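Well Water Testing: Common Questions

Last updated 17 Jul 2021

Who can send in a sample?
Any household in Mernby or Galgate with a private well. If you are on town water, your supplier already tests it and can send you the results.

How often should I test?
Once a year for bacteria and nitrate. Test again after a flood, after work on the pump or casing, or if the taste or smell changes. Metals only need to be checked every few years unless an earlier result was high.

What does it cost?
The basic test is $25. It covers coliform bacteria, nitrate, pH and hardness. Lead, arsenic and manganese are priced separately on the order form.

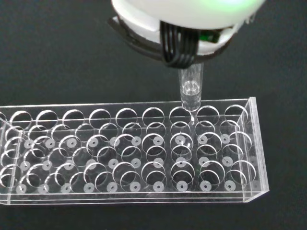 You can pay by check or by card at the front desk. We don't take payment over the phone. Landlords with several wells should fill out one form per well and may pay for all of them together.

How do I take the sample?
Use the bottle in the kit. Pick an indoor cold tap, remove the aerator, and let the water run for five minutes. Fill to the line and close the cap right away. Don't rinse the bottle. The powder inside is meant to be there.

For lead, use the second bottle and take the first water of the morning, without running the tap.

How soon do you need it?
Bacteria samples must reach us within 24 hours and should be kept cold on the way. Metals samples can wait up to two weeks.

Where do I drop it off?
At the Leclerc Building on Anda Road, side entrance. The counter closes at noon for bacteria samples. It is closed the last week of December.
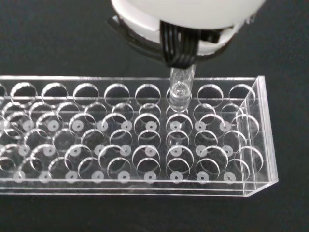

What do I do if coliform is found?
Boil your drinking water or use bottled water until a repeat test comes back clear. Have the well cap and casing checked, disinfect the well, wait a week, and send a new sample. The repeat test is the same price as the first.

Can I see results from a previous owner?
Only with that owner's written permission. Ask the seller for a copy before closing.

My report lists hardness in mg/L. My softener uses grains.
Divide the mg/L figure by 17.1 to get grains per gallon.

Who do I call about my report?
Samira Farah handles questions about results, extension 1690. Have your sample number ready. It is printed at the top right of the report.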